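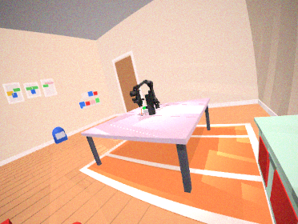 3.2 The simulated workshop

Figure 3. The Seltik arm assembly on its table in our simulated room, with three small objects near the right gripper.

Before we cut a single bracket for the build in Zulkifli Pangaribuan's garage, we spent a good many evenings in simulation, and we are glad we did. The room in Figure 3 is furnished more like a home than a lab - rug, door, posters on the wall - and we grew rather fond of it. The dashed lines on the tabletop mark the zone where objects may be placed at the start of a trial. We ran 625 trials in all, with 12 starting layouts, and 563 of them finished without a collision between the two arms. Rohani Mangundap then went patiently through the remainder, and her notes led us to move the base farther back on the real table, as we describe in Section 3.3.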